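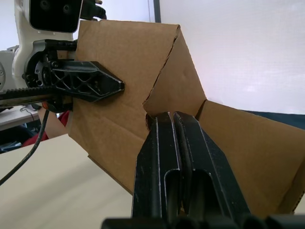 Le kit Isileck sur un carton à rabats, à l'atelier.

Bon, le kit Isileck, c'est mon bébé de l'hiver ! Deux bras, une pince au bout, et de quoi apprendre à plier des rabats de carton sans y passer ses nuits (les miennes, je ne les compte plus). Je l'ai monté à l'atelier partagé de Plenville, sur un coin d'établi, et je le vends maintenant en petite série.

Dans le kit : les doigts, les platines de poignet, la visserie et le faisceau de câbles. Les bras ne sont pas fournis — prenez ceux que vous avez, la bride s'adapte. Comptez environ 100 euros de plus pour la carte Tratutau, que je recommande vivement !

Côté doigts, je propose les lisses à fentes ou les quadrillés, plus accrocheurs sur le carton brut. Les pointes s'usent, alors j'en glisse une paire de rechange dans chaque boîte. Réglage d'usine : 2000 pas d'ouverture, à pousser jusqu'à 3000 si vos cartons sont larges.

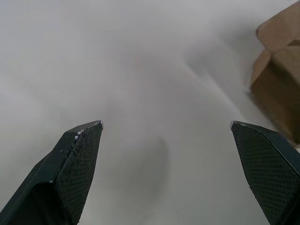
Viktória Bognár m'a écrit en novembre que les quadrillés tenaient très bien chez elle, mais qu'il fallait resserrer les vis du poignet après la première soirée. Bien vu, je l'ai ajouté à la notice !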